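Print | E-mail this item

Four employers drop the degree line, slowly

Thu 28 December

Simora, Drurkine, Sawatzky and Undetti have agreed to stop asking for a college degree in 400 of their job postings. The agreement runs to 2 pages, one of them signatures. Until now you needed four years of higher learning to schedule deliveries at Sawatzky, a task the people already doing it had picked up in a week. 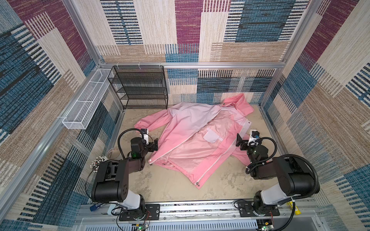

What changes in February

Postings will list skills instead of diplomas, and applicants will take a short paid work trial. Undetti reviewed 1327 openings before picking its share, and found the degree requirement had mostly been copied from one posting to the next – in a few cases along with the name of a manager who had retired.

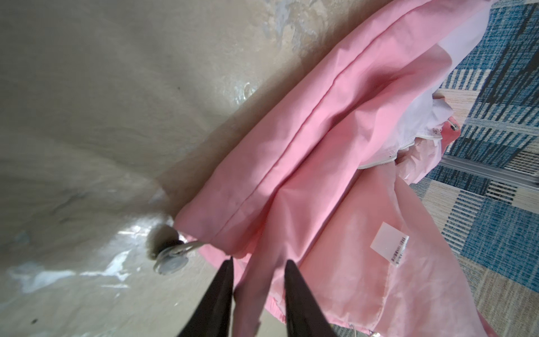 Getting the requirement out of the posting is the easy part. Hiring managers have habits, and the degree tends to creep back in as "preferred" or "a plus." Think of a plastic storage bag like this one, with its round white valve and all those wrinkles: you can squeeze a wardrobe down to nothing, but somebody has to keep the cap shut. Drurkine says it will check its postings every quarter. Simora says it will check them "regularly," a word with plenty of room in it.

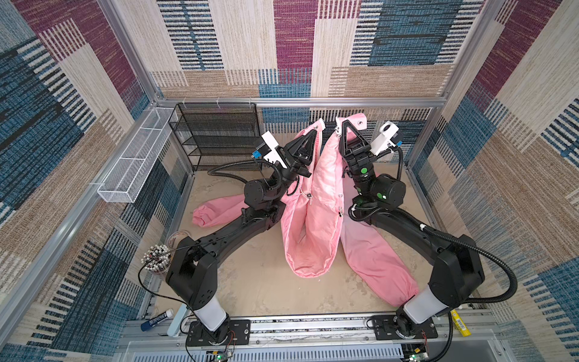 Two robot arms, side by side on their rail.

Pay for the new postings stays where it was. Sawatzky did ask whether it could go down.

Recent items
- Returning to work after a long gap
- The exit interview, and who reads it
- Apprentices: 1060 places still open

Contact the newsletter desk | Copyright, all rights reserved | Back to top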